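Chapter 6
Keeping Time Together: Pulse, Meter and Groove

Before you read any further, put on a piece of music you love and tap your foot. Don't think about it, just tap. Chances are you found the right spot within two or three seconds, and chances are everyone else in the room would have found the same one. How did you all agree so quickly, without a word? That question is where this chapter begins, and it's one of the most exciting questions in the whole study of music!

In Chapter 5 we worked with single notes: how high, how long, how loud. Now we put notes in a row and listen to what happens between them. The steady tap you found is called the pulse. It may be played out loud by a drum or a bass, or it may be silent, something the players and listeners all feel while the instruments do other things around it. Some of the best dance music in the world hardly ever plays the pulse directly (listen to Track 14 and see how long you can tap before a note lands exactly on your foot).

Once you can feel the pulse, notice that some beats seem heavier than others. In a march, every second beat lands hard. In a waltz, it's every third. This grouping of beats is the meter, and we write it at the start of the staff as a time signature.

You don't need a drum to explore any of this. A tabletop will do, or your own knees, or whatever is in the kitchen cupboard. Hard surfaces give a short, sharp sound, and hollow ones often ring a little after you strike them. Try a few with your fingertips, then with your palm, and keep the pulse going while you switch from one to the other. You'll find that changing the sound is easy and that changing it without speeding up is surprisingly hard.

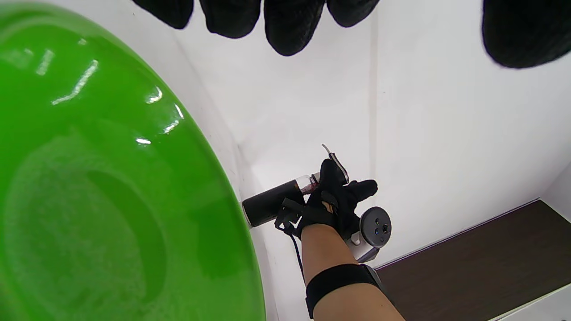 Fig. 6.1. A translucent green bowl, with light reflected along its rim.

Tempo is the speed of the pulse, counted in beats per minute. A slow ballad and a fast reel can share the same meter and still feel like they come from different planets. Tempo can also change within a piece. When a whole ensemble slows down together at the end of a phrase, each player is listening hard to all the others, and you can hear that attention. It's a wonderful thing to take part in, even in a beginner group.

The last big idea of the chapter is groove. Two bands can play the same notes at the same tempo, and one makes you want to dance while the other doesn't. The difference often lies in very small matters of timing and loudness: a snare that sits a hair behind the beat, a bass note cut short, a soft extra stroke that fills a gap. We'll come back to these in Section 6.4 with the recordings of the Varo Street Band, whose outdoor Sunday concert at Brevbridge drew 300 dancers. Play their opening number more than once. It gets better each time!

Words to know in this chapter
pulse
beat
meter
time signature
tempo
downbeat
syncopation
groove

Warm-up
Work with a partner. One of you claps a steady pulse while the other claps twice as fast. After 2 minutes, trade parts without stopping. If you fall apart, laugh, start again, and go slower. When the trade feels smooth, let the faster player leave out any clap they like and keep the silence exactly as long as the clap would have been.

6.1 Finding the Pulse

Start with your own walking. Most people walk in a very even rhythm, left and right, and speed up or slow down only when they have to. Walk across the room now and count your steps aloud in groups of four, giving the first step of each group a little extra weight. You are performing a meter with your feet.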